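15 May 2024. Harness day for the Trerwood job, and I'm glad to be off the drawings and back on wire! Started with the red/black/green-and-yellow ones, which I like because the colors keep me straight (mostly). Crimps on red and black, little white connector on the twisted pair, label sleeve up near the bend.
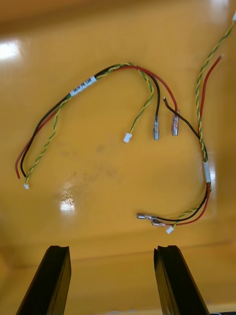 I still want the cut list changed. We had 49 leads on it and the black ones are coming up short again, maybe 3 mm, so I'm cutting long and trimming back. Kiketti owes us more white connectors too, must call them.

After lunch, blue and white twisted pair. It springs open if you let it, so I gather the ends first and fuss with the loops later. 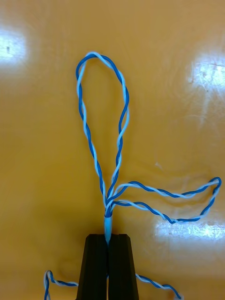

Hae-won Son thinks I should tie the loops before sleeving, and says the December batch went much faster that way. Fine, I'll try it on the next bundle.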